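Lolmont abbey gets its bishop's letters back

I popped into Lolmont on Friday, 23 November 2018, and what lovely news! The abbey's letters from its old bishops are home after 12 years in store at Bredura.

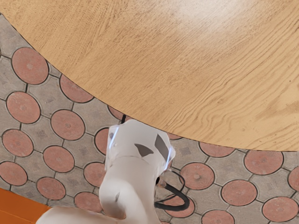 When can we see them?

From December, says archivist Judit Boros, who let me peek at two (my Latin is dreadful, but the handwriting – gorgeous!). They're 600 years old and mostly grumble about tithes,
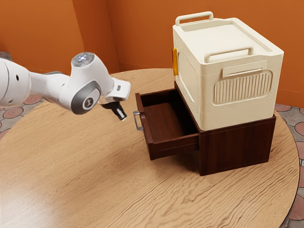 with one rather sweet note about a lost mule. Doors open at 9.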